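**Ticket:** Color bleed in Plekance modeling dough, possible marks on counter
**Location:** Trornwood craft room, back counter
**Opened:** January 2023
**Status:** Open (see last entry before anyone closes it again)

**Reported problem**

The light green dough keeps picking up dark streaks in storage. There's also a complaint that the dough is marking the stone counter. The Plekance sheet says the colors "stay separate when stored together." I'd like to know who tested that and how long they stored it. Until then I'm treating it as a sales line.

**Entry 1**

Read the ticket as it came in from Halliday's order desk. Their first answer was that the dough was overworked by the users and the streaks were kneaded in. Could be. It's also what I would say if I'd sold the dough. The second answer was that we should have kept it in the original tubs. The tubs crack at the lid, which was our last ticket with them, and they closed that one as "normal wear."

Current storage is a plastic shopping bag, one bag for the whole set. I don't love it, but it's what was on hand, and the sheet says stored together is fine.

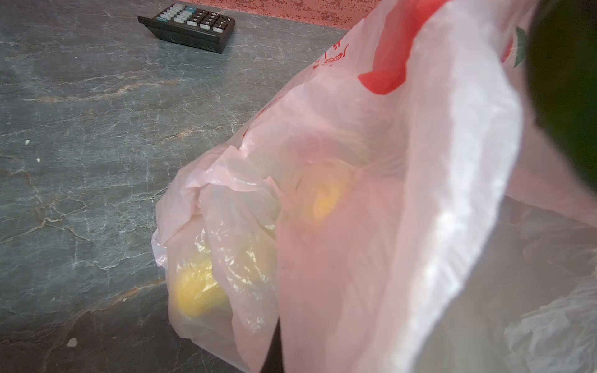 *Trornwood Issue Log, p. 7*

Work surface is the gray marble counter with the speckled pink wall behind it. The calculator stays on that counter and was wiped with the rest of it. No color came off the keys, so if the dough spreads as easily as the complaint says, it somehow missed the thing everyone touches.

**Entry 2**

Tried the simple explanation first, which is handling. Took a fresh light green and a fresh dark green and rolled them on separate sheets of paper, with hands washed in between. No streaks on the light one. Pressed them together by hand and got streaks right away. So Halliday is right that kneading does it. That doesn't prove kneading is the only thing that does it, and their reply skips over that part.

Pieces are around 110 grams each by the kitchen scale, which I don't fully trust either. It reads differently depending on which corner you push.

**Entry 3**

Storage test. Put fresh pieces in a clean bag, touching, tied shut, left on the counter for two days. Didn't squeeze them. The bag did get moved once so somebody could use the counter. I wrote that down on the bag.

Result: a faint dark smear on the light green where it had been against the dark green. It wiped off with a dry paper towel, mostly. The yellow was next to the red the whole time and I couldn't find anything on either.

Is that bleed? Halliday says surface transfer isn't bleed. I asked what the difference is to a person holding the dough and haven't had an answer.

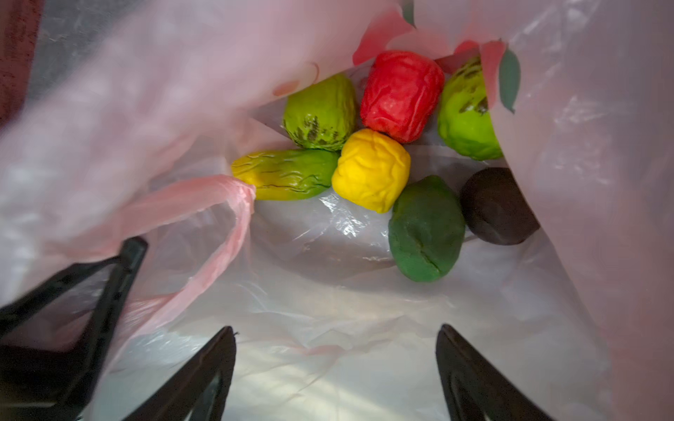 The set in regular use is seven lumps, and both of the lime ones have dark streaks. The red next to them looks clean. If this were only careless hands I'd expect the red to turn up in everything, since it's the one that gets used most. My guess is the dark colors have more dye than the binder can hold. It's a guess. I have no way of testing for dye here and I'm not going to pretend a paper towel is a lab.

**Entry 4**

Counter complaint. Somebody had already put in a request for Skomardale stone cleaner, at a price I'm not repeating in this log. I held the request. The marble has tan and rust streaks of its own, plus white veins all over, and a person who goes looking for a stain on it is going to find one.

What I did:

- Wiped with plain warm water and a white cloth. Cloth came up slightly gray, no green or red.
- Rubbed the orange-tan line with a damp cloth and dish soap. No change at all.
- Left a piece of dark green dough on a corner of the counter for two days. Lifted it, wiped once, no mark I could see or feel.

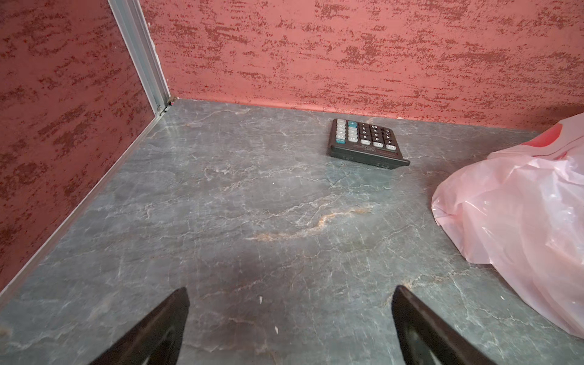 *Back corner of the counter. The orange-tan line is part of the stone pattern.*

Skomardale request canceled. The product may be very good, but there's nothing for it to remove.

**Entry 5**

Halliday offered a replacement set, same product, same batch code. I asked for a different batch. They say all batches are identical, which I suppose is meant to be reassuring.

Darks are now in their own bag. Counter part is closed. Bleed part stays open until a different batch arrives and I've repeated entry 3 with it. Please don't mark this resolved on the strength of a replacement being shipped.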